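Shop tips: wiring up the two-arm sorter

The Hirken cell in our shared workshop now sorts cord and hookup wire by color. Most of the build time went into cable handling. Notes below are from the April rebuild.

Basket rail. Fix the horizontal rail to the corner post before the wall panels go on. Check that the far end of the basket doesn't sag with the weight of your pens and small parts.

Conduit. Leave a loop large enough for 270 degrees of base rotation – 12 inches of slack was enough on ours. Power the arm down before you unplug anything on the wrist.

Grip. Close slowly on thin cord, 2 mm at a time. Tangles are harder to pick than single strands, so start with one cord and add a second color later.
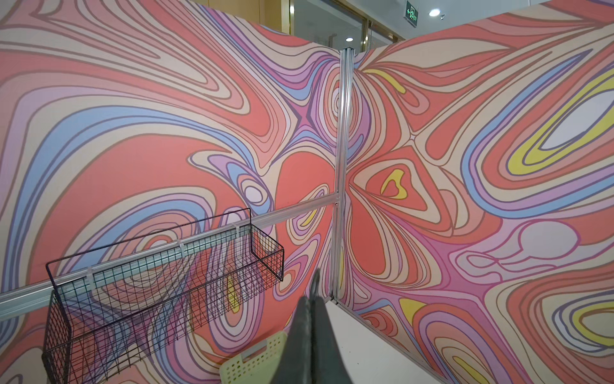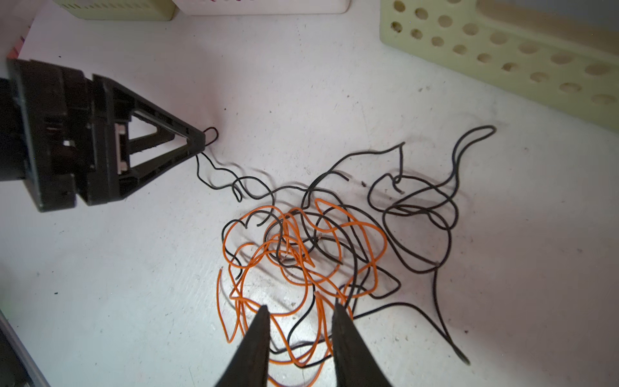

Orange cord or wire is the test piece in this one and the two that follow.
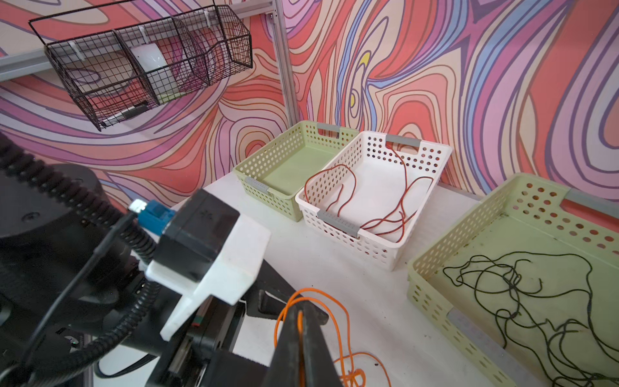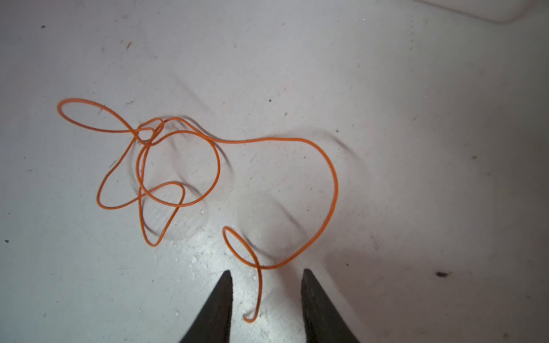 Kamolrat wrote in to say that a pick point at a crossing drags the whole bundle, and that aiming for a free end or the outside of a loop cut the failed picks to 8 in a session. Felt pads on the fingertips made no difference there.

Wipe the tabletop before calibrating. Dark specks can be read as cord ends if the threshold is set too low.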